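Notebook, 8/13/22, written by Peiyu Yu
Last updated by Seon-mi Na

Today I worked on the clearance rule in Orkon, kitchen scene. Ro-un asked that we write down the rule before we use it for scoring, so I begin with it. Rule 2: the free arm keeps its fingers pointing up and stays away from the counter while the other arm works.
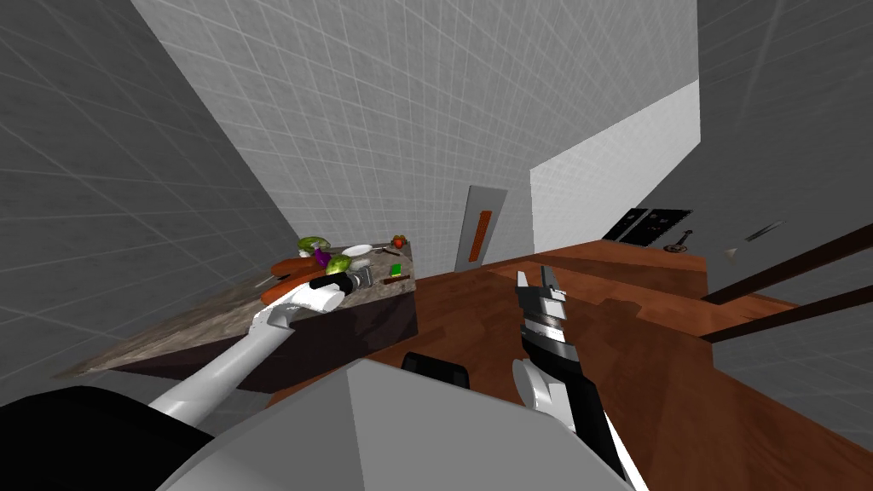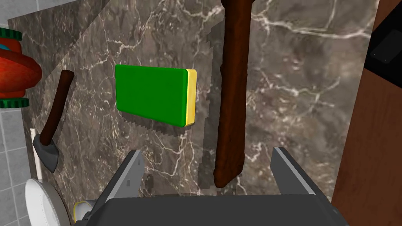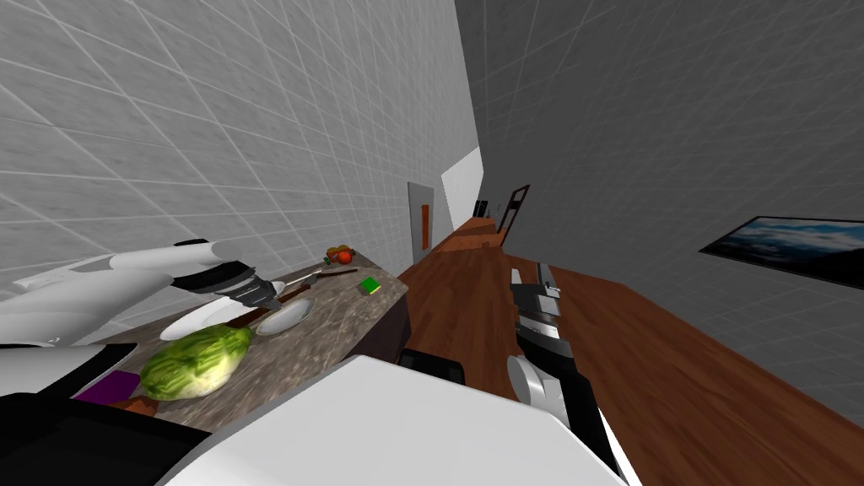 Orkon renders, kitchen scene. First and last: left arm over the counter, right arm raised. Middle: gripper view with sponge and hatchet.

Points for discussion:

- The rule says "sharp tools at the far side from the hand." It does not say how far. I propose 300 mm, measured from the closed fingertips.
- Is the hatchet a kitchen tool? In our list it has no class. I put it with knives until Ok-hee decides.
- Plates: approach from above only. In the April version this was a recommendation, now I wrote "must."
- Shadows in the gripper view have stair edges. Please do not use them to judge contact.

Seon-mi Kwak will check my wording of rule 9. My English there is too long.

We use cookies to remember your login. Accept / Settings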